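**Rack hooks missed on approach, upper tier** (Stodance / hand-held gripper demonstrations)

Status: open
Site: Govholm

Symptom: policy trained on 1000 demonstrations places the tag loop short of the hook. Upper tier only. The lower tier is fine.

Tried so far:

- Retrained on 2000 demonstrations, same recipe. No change in the miss.
- Shifted the action labels by 4 steps to allow for camera lag. Lower tier got worse, so reverted.
- Replayed 100 recorded paths open loop. Paths are good – the fault is in what the policy sees.

Working theory: thin white wire is lost when the head view is scaled down, and the longer upper spokes stand against the dark background past the table edge, where exposure drifts. The lower hooks have the wood behind them.

Next: lock exposure, crop before scaling, rerun the Panganiban baseline on both tiers. Leave the rack where it is until then.
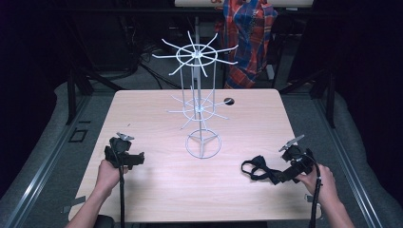

Last changed: Friday, October 1, 2021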